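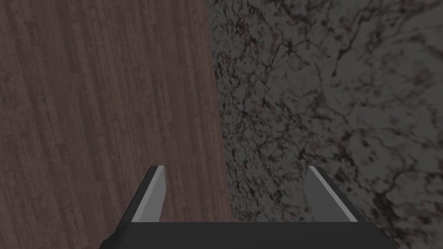

Tristitz, September

Figure 3. Wrist view in simulation, gripper open, nothing between the fingers. Wood texture to the left of the seam, veined gray stone to the right.

4.2 Texture randomization and the seam problem

We train the Staltora policy on wrist images only. No depth, no overhead view. The policy sees the two fingers at the bottom of every image and whatever surface lies past them, and from that it has to decide how to move. Surfaces are drawn at random from a pool of 78 textures (wood, stone, cloth, plain paint), one draw per surface per episode. Lighting is kept even on purpose for this set of runs. Light changes are treated separately in Section 4.4.

Early versions used one texture for everything. Those policies trained fast and did badly as soon as two surfaces met inside the view. The common failure: the gripper drifts sideways until the line between the two materials sits between the fingers, then closes on it. It treats the seam as an object edge. Figure 3 is a view of the kind that causes trouble, with the boundary passing close to midway between the fingertips and no object there to grasp. Dark veining packed up against the seam makes the contrast stronger still, and we suspect stone of this type is the worst case in the pool, though we did not test every pair.

Fix was simple. Two changes, both on the data side. First, each training batch now holds 230 views with no target in sight, labeled "keep searching", with the wrist placed so that a material boundary falls at a random offset from the gripper center. Second, textures for neighboring surfaces are drawn independently, so wood against stone is as likely as any other mix. The network was not changed, and neither was the action space. Learning rate same as Section 3.

We trained with 5 random seeds per condition. With both changes in, the sideways drift was gone in all seeds. With only the second change it was reduced but still showed up, mostly on high contrast pairs. With only the first change the policy did fine on boundaries but got slower on real targets, it hesitated before closing. We do not have a full explanation for this. One guess is that the empty views were too much alike when the textures on both sides matched, so the network learnt to tie "plain background" to "no target".

Finger appearance matters more than we expected. The pale inner faces of the fingers are the brightest thing in a view like Figure 3, and when we rendered them in the same dark tone as the base the policy lost track of its own opening width. We kept the pale faces for all runs reported here. The Swanson baseline masks the gripper out of the image completely; we tried the same and saw no gain, so it was droped.

One limit. Texture sharpness in the renderer falls off at close range and at steep angles, and the stone in Figure 3 is visibly softer than the gripper outline. A policy could use that blur as a distance cue which a real camera would not give in the same way. We have not ruled this out. The transfer tests on the Birnevitz cell (Section 5) bear on it only partly, as the work surfaces there are all a single material.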